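Was the siege of Prakau really won by only 300 men?

Posted by Gernunus, August 22, 2025

I keep reading that 300 defenders held Prakau for 15 weeks against an army many times their size. Every website repeats it and none says where it comes from. Is there a proper source, or has everyone copied everyone else?

Ashwin Pinto
Copied, mostly. The figure goes back to one chronicle, written long after the siege by a monk who had never been near the place. He was paid by the family of the commander, so I'd treat him with care. The town's grain accounts are duller but more useful. They show rations going out for four companies, and a company on paper could be up to 200 men. Paper strength is one thing and men on the wall another, so I wouldn't swear to a total.

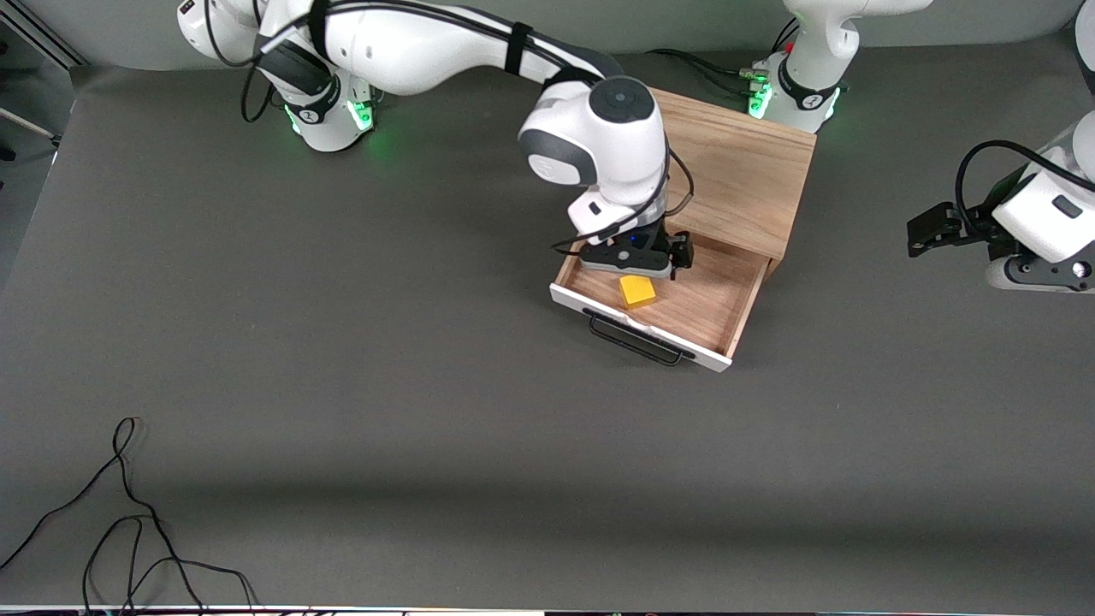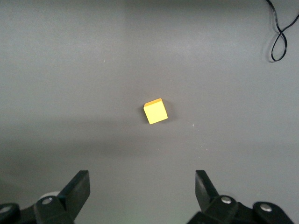

The 15 weeks look doubtful too. The accounts have carts coming in by the north gate well into August, when the town was supposedly shut tight. What sort of siege lets the flour through? My guess is a loose blockade with a few bad days at the end.

Plilano
its true, we did it at school. 300 men and they won because of the river

Arellano
The river was on the other side of the town, Plilano. I agree with Ashwin on the monk, less so on the accounts. Quartermasters drew rations for dead men all the time and sold the extra. Has anyone checked them against the burial register?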